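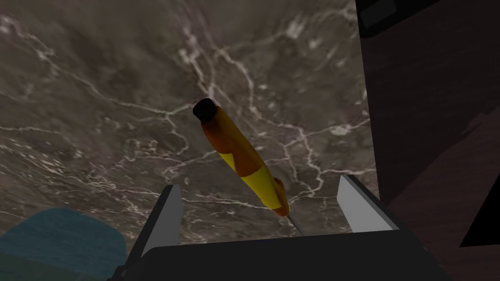

*Fig. 1. Destornillador de mango amarillo sobre encimera de mármol gris oscuro con veteado blanco.*

## Tema 4. Rocas ornamentales: mármol en superficies de trabajo

### 4.1 Definición petrográfica y comercial

En petrografía, mármol designa una roca metamórfica formada por recristalización de calizas o dolomías. El componente principal es calcita (CaCO₃) o dolomita (CaMg(CO₃)₂), con textura granoblástica. En el comercio el término se aplica también a calizas compactas que admiten pulido, aunque no hayan sufrido metamorfismo. En los ejercicios se usará la acepción petrográfica salvo indicación expresa.

### 4.2 Origen del veteado

Las vetas blancas sobre fondo oscuro suelen corresponder a fracturas rellenas de calcita precipitada a partir de fluidos. Si hubo varios episodios de fracturación, las vetas se cruzan y las más recientes cortan a las anteriores. El fondo gris o negro se debe por lo general a materia carbonosa o grafito disperso; los tonos pardos, a óxidos de hierro o arcillas.

Una veta bien cementada no reduce de forma apreciable la resistencia de la placa. Una veta abierta sí – conviene comprobarla con luz rasante antes del corte.

### 4.3 Propiedades relevantes

| Propiedad | Mármol calcítico | Granito |
|---|---|---|
| Dureza del mineral principal (Mohs) | 3 | 6–7 |
| Reacción con HCl diluido | efervescencia | ninguna |
| Sensibilidad a ácidos domésticos | alta | baja |

La densidad del mármol supera los 2000 kg/m³ en todas las variedades del curso. Para el cálculo de cargas se tomará el valor de la ficha de cada placa.

### 4.4 Acabados y mantenimiento

El pulido intensifica el contraste cromático, pero hace más visible el ataque ácido (pérdida local de brillo). El apomazado lo disimula, a costa de una superficie más absorbente. Los hidrofugantes limitan la penetración de líquidos y no protegen frente a los ácidos. Limpieza: agua y jabón de pH neutro.

### 4.5 Práctica

Se trabajará con las muestras Trodik y Flisard. Cada grupo entregará:

- esquema de vetas con su orden relativo de formación;
- ensayo de raya en dos puntos, fuera de veta y sobre veta;
- propuesta de acabado, justificada.

La práctica dura alrededor de 2 horas. Entrega: martes, a J. Miettinen.

Lectura previa: apuntes de Jouko Miettinen sobre rocas carbonatadas, apartado de texturas.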